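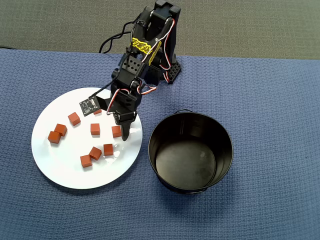

Malou Bundgaard
Contributing editor, long-term cars

Search the site Search Clear
Reading time: 4 min

Fri 11 June

Second week with the Gandero and I still don't believe the range number. The dash said 200 miles when I left the house this morning. By the time I got to the Wernia exit it had dropped more than the trip meter could explain, and then on the long downhill it gave some back, as if it felt bad about it. I wrote down both figures at every stop, which made me late and proved very little.

The seats are good. I'll give them that. The salesman at Shehu Motors called them "lounge grade," a phrase I have now looked for in the owner's manual and can't find. They're firm, they go low enough, and my back didn't complain after the drive to Stillis and home again. The passenger seat doesn't adjust for height at all. You find that out when somebody short gets in.

Odometer is at 1,632. The first service is supposed to be at 4,000, and the service desk has already called to ask if I'd like to come in early for a "health check." Free, they said. I asked what gets checked. Tires, wipers, fluids, battery. I can look at tires myself. I said I'd think about it and she said she'd put me down as interested.

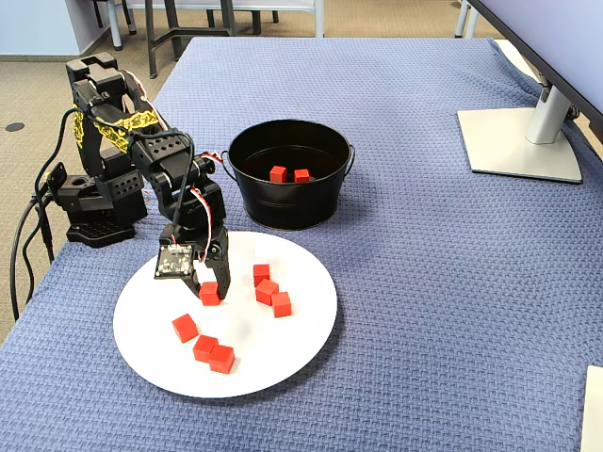 The lane assist is off again. I turn it off every time I start the car and it comes back every time I start the car. On the county road it read a tar seam as a lane marking and gave the wheel a tug, a small one, but I had a truck coming the other way. The brochure says the system "learns your style." If it has learned anything about mine since I picked the car up, it's keeping quiet.

What else. The cargo floor has two heights and rattles at both. A folded towel fixed it. The charge port door sticks unless you push the lower corner. Wind noise from the driver's side mirror above 60, none from the other side. I want to blame the window seal but haven't had it looked at, and after that phone call I'm not in a hurry to.

Put most of this up on the owners' board at lunch, range log included, and asked if anyone else had the same drop before the Wernia exit.

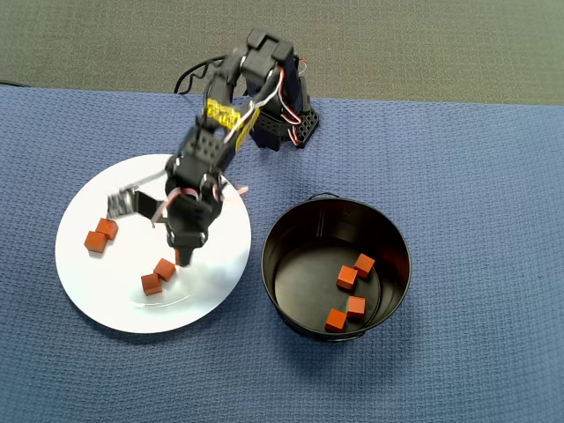 Mine did that from March on, wrote tallgrass_ev, and it went away once I stopped preheating with the cable out. Check your tire pressures too, the dealer sent mine out way too soft.

Well, I do preheat with the cable out. Did it this morning. That could be part of it, though I don't see how it accounts for the whole drop. Will plug in overnight and drive the same road tomorrow with the climate set the same. Tire gauge is in the other car.

Contact the desk | Copyright Malou Bundgaard, all rights reserved | Back to top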